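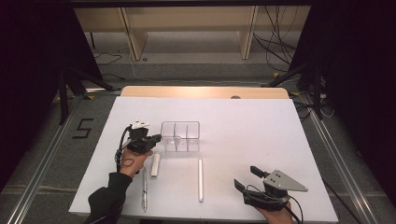
楼主 Corness_夜班
我们组从一月开始改岗，以前十来个人坐一排手工分装文具套件，现在一半人转去做“示范”，就是两只手各抓一个夹爪干原来的活，数据拿去教机器。活看着简单，一块白板，一个透明分格盒，笔啊白棒子啊散在旁边，往格子里收。问题是线。夹爪后面拖着黑线，手一转就得想着线在哪，以前空手哪用想这个。一个班下来脑子比手累。想问问别的厂也这么搞的，工时怎么算？我们这边主管说按“有效条数”，不按件了。

2楼 螺丝拧反了
按条数？废的条算谁的

3楼 Corness_夜班
回2楼：废条不算。碰掉了、夹歪了重来，都白干。组里有人一晚上废了12条，脸都绿了

4楼 Esesach老员工
我们去年就开始了，Esesach这边。一开始也按条，吵了两个礼拜，后来改成计时加一点质量奖，每做60分钟强制歇15分钟。楼主别傻乎乎接受按条，新人吃亏吃大了，手感没个把月出不来。

5楼 路过的质检
说句不好听的，你们这是自己教会机器抢自己饭碗啊。。教完了还要你干嘛

6楼 Esesach老员工
回5楼：这话每个帖子都有人说。我们线上到现在没裁人，倒是调岗调了一堆。以前包装的大姐现在专门看录的数据，挑毛病一挑一个准，工程师都得听她的。当然，工资没怎么涨，这个我不洗。

7楼 路过的质检
调岗也是变相的，年纪大的学不动自己就走了，报表上好看而已

8楼 Corness_夜班
7楼说的我们这有，走了俩。但也不全是学不动，有一个是嫌没意思，以前干活还能唠嗑，现在录的时候要求专心，旁边人也不敢跟你说话。这个变化我感觉比钱还大，整个屋子安静的要命。 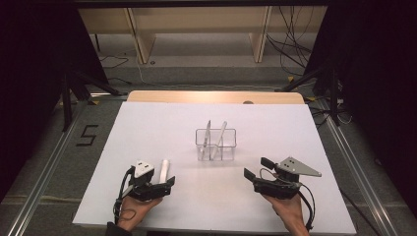 再说动作。主管要求动作“干净”，不能犹豫，不能来回试。可是人干活本来就会试啊，碰一下不对再换个角度，手上的活不都这样。现在每个动作都像在演，演给机器看。回家拿筷子都觉得怪怪的，笑死

9楼 vomden_小维修
Vomden的，我修设备。说下另一边：录太干净了也不好使，机器没见过失误，真歪了它就傻在那。我们后来专门让人录怎么救回来。楼主可以跟主管提，废条不一定是废条，挑出来的“补救”条应该算钱

10楼 螺丝拧反了
这个有道理啊，楼主快去提

11楼 路过的质检
提了也白提，算条数就是为了省钱的，你还指望他多算

12楼 Esesach老员工
不提怎么知道。我们的计时就是提出来的，写了张纸大家签名，又没少块肉

13楼 Kļaviņa仓库
插一嘴，我们仓库试过两个月，最烦的是摆东西。每条开始前都要重新摆，还要摆得不一样，摆东西的时间算不算工时？我们当时不算！录642条，光摆就摆吐了

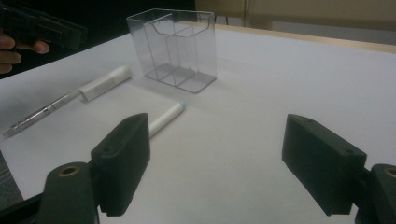 14楼 Corness_夜班
回13楼，摆放我们也不算，刚翻了下考勤规则，压根没写。而且摆法真影响快慢，收笔这种活，笔斜着躺，顶上再接一根白棒子，基本连成一条线，你说夹的时候怕不怕带到另一根。近的那根短的反而好办，夹爪张开正对着就是。摆得刁钻的条和摆得顺手的条算一样的钱，那谁还愿意摆难的？可是机器又偏偏要难的。主管自己估计也没想明白。

15楼 vomden_小维修
对，难度得分档，不然最后全是简单条，数据也废

16楼 螺丝拧反了
分档谁来定？又是主管拍脑袋

17楼 Esesach老员工
让干活的人定。我们是组里轮着定，吵归吵，比上面定的靠谱

18楼 路过的质检
行吧你们乐观，我保留意见。三年后再来挖坟

19楼 Corness_夜班
谢谢各位，我先写两条：摆放算工时，补救条算有效。分档先不提，一次提太多怕他一条都不批。歇息时间那个也想加，4楼你们那个规定有文字版没，能不能发我看看

20楼 Esesach老员工
有，贴在更衣室墙上，下班去抄，晚点私你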